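Tronomach changes stamp mount format and class booking rules

Papercraft supplier Tronomach has confirmed that its red rubber stamp sets will move from wood-mounted to cling-mounted format, starting with the December catalogue. The change applies to all sets sold through home demonstrators and to the kits used in stamping classes. Prices of existing wood-mounted sets stay as listed until stock runs out.

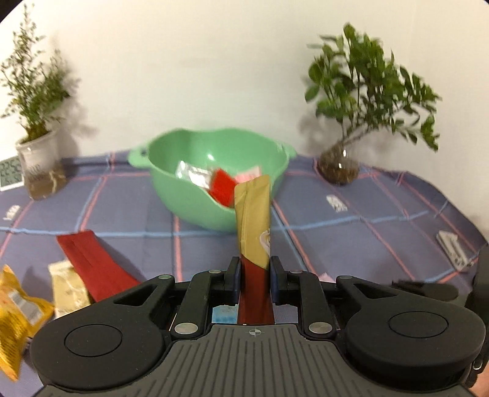
Reading time: 2 minutes

July 2024

Under the new format, each rubber die is supplied pre-cut with a foam layer and a cling film backing, and is placed on a clear acrylic block for use. Blocks are sold separately in nine sizes. The supplier lists 208 sets for conversion. A further group of background stamps, which are too large for the standard blocks, will remain on wood for the time being.

Demonstrators who run card classes are affected in two ways. First, class kits ordered under the old item codes will be filled with wood-mounted stamps only while these are in the warehouse. An order containing both formats will be split and sent as two parcels, with postage charged once. Secondly, the booking form has been revised. Places must now be entered online before the kit is released, and the closing time is noon on the Thursday before the class.

Celarano, which makes the dye-based ink pads sold alongside the stamps, has issued a technical note on using its pads with cling-mounted rubber. It advises a lighter touch when inking, as the foam layer gives more than a wood block and the edges of the die can pick up ink. New stamps should be wiped with a damp cloth and dried before first use. Solvent cleaners should be kept off the cling film. Celarano also gives a test figure of 1000 impressions on 300 gsm smooth white card, after which no lifting was recorded at the foam join.

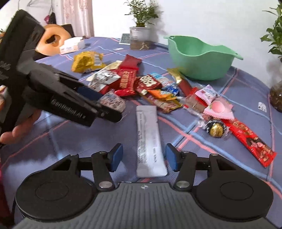
The Tuda trimmer and scoring board are unchanged, and card blanks cut to the existing class measurements will still fit the layouts printed in the kit leaflets. Replacement blades keep their present item code, 1457. The older scoring tool with the single tip has been withdrawn and is replaced by a double-ended version at the same price.

Envelopes are a separate matter. The Szénási mill has altered the shade of its cream stock, and envelopes from the new batch do not match card bought before the change. Batch numbers from 3642 onwards are the new shade. Demonstrators holding mixed stock are asked to check the label on the end of the box before making up kits. Unopened boxes can be exchanged through the usual returns page.

Conversion kits for customers who wish to remount their own wood-mounted sets will be listed with the catalogue. Each contains two sheets of cling foam and a sheet of index labels. Scissors are not included. Remounted stamps are not covered by the replacement guarantee.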